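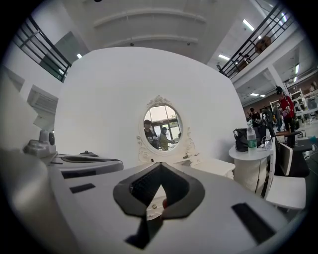
Figure 1. Hand-held gripper, jaws angled to a V, with an oval mirror and vanity behind.

Recording near mirrors: site rules

Applies to all Kuno hand-held units. Revised June 2025.

1. Before the first take, walk the route and note every mirror, window and glass door on the site sheet.

2. Get signed consent from everyone on the floor. A person who shows up only as a reflection counts as recorded.

3. Wipe both jaw pads with a dry cloth. Do not use solvent on rubber.

4. Open and close the jaws 11 times, then check that the pads meet evenly. If they don't, swap the pair and log the change.

5. Keep bags, bottles and chargers off any surface listed in the task. Items on other furniture may stay, but must not be moved between takes.

6. Replace pads after 1000 cycles, even if the texture looks good.

7. Tag takes with a reflected face as R. Tagged takes go to Takumi Ishida for review before upload.

Site sheets use form 171. The January version is no longer accepted.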